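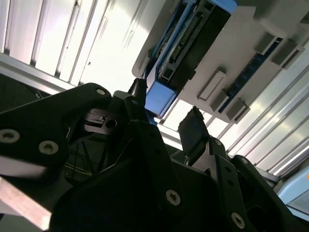

Reading a quadrature trackball on Raspberry Pi GPIO: counts lost at high speed

I have an arcade trackball out of a Tiltov cocktail cabinet and I am trying to read it directly from the GPIO header, without a USB encoder board in between. The ball assembly has two optical encoder boards, one per axis, each with a channel A and a channel B output. The mounting plate I made for them is black and held down with silver socket-head screws, and the boards do not shift when I push on them. Slow movement is perfect. If I roll the ball gently from one side to the other, the pointer follows it and returns to the same place. If I spin it hard, the pointer stutters and sometimes moves backward for a moment.

Setup:

Raspberry Pi 3, 40-pin header
Encoder boards powered from the 5 V pin
A and B from each axis through a resistor divider to four GPIO inputs
Python script with edge callbacks on all four inputs, passing movement to a virtual mouse through uinput
Cable from ball to Pi is 30 inches of ribbon, no shield

I have tried swapping the X and Y boards and the fault does not follow the board. I have also tried internal pull-ups on and off. With them on, one axis stopped working completely. With them off, it is as described above. CPU load goes to 118 percent in top while the ball is spinning, which I assume means more than one core is in use.

Is this a wiring problem or a software problem? I would like to keep the original ball and boards if possible. The only thing I run is Undside, and a spinner version of the same script works fine in it.

3 answers

Answer 1 (accepted)

Mostly software. Backward movement at high speed is the normal symptom of missed edges on a quadrature signal. The decoder works out direction by comparing the new state of A and B with the previous state. If it misses one transition, it sees both channels change at once and cannot tell the direction. If it misses two, it sees what looks like a valid step the other way, and the pointer jumps back.

Python callbacks are the weak point. Each edge has to go through the kernel, wake your process and run interpreted code before the next one can be handled. By the time your callback reads the pins, they may have moved on. A spinner turned by hand usually gives far fewer edges per second than a ball with small rollers, so the same script can be fine for one and useless for the other.

Do it in the kernel. There is a rotary-encoder overlay that takes two GPIO numbers and produces input events. Add one line per axis to config.txt:

dtoverlay=rotary-encoder,pin_a=17,pin_b=27,relative_axis=1
dtoverlay=rotary-encoder,pin_a=23,pin_b=24,relative_axis=1

Change the pin numbers to match your wiring. You will probably also want steps-per-period=4, so that every transition counts. Each overlay creates its own event device, and by default both report on X, so set the axis code on the second one. Check the README in the overlays folder for your kernel version before copying my lines. Run evtest on each device and confirm the values are only ever positive in one direction before you go near an emulator.

If it still drops counts with the overlay, move the counting off the Pi. A small microcontroller with native USB can poll all four lines in a tight loop and report as a plain mouse.

On the pull-ups: with a divider already on the line, the internal pull-up fights the lower resistor and lifts the low level. If the resistors are large, low is no longer read as low. Leave them off. What values are you using?

Comment from asker: 10k and 20k. The overlay fixed X completely. Y still stutters a little at full speed but never goes backward. evtest showed both on REL_X as you said.

Comment: Y is probably edge quality then. Drop the divider to 1k and 2k if the boards can drive it, and look at the signal on a scope if you can borrow one. Clean the slotted wheel too.

Answer 2

Check your ground. A ribbon cable with one ground wire for four signals is not ideal. Put a ground between each signal wire if you have spare conductors. I had a similar problem on a Zupan ball and it was a bad crimp on the ground pin, cost me a weekend.

Answer 3

Just buy a USB interface. The Pliltbridge one works, plug it in and it shows up as a mouse. No config. Not sure why people still do this on the GPIO.

Comment from asker: I need the USB ports for other things, and I would still have to rewire the boards for it.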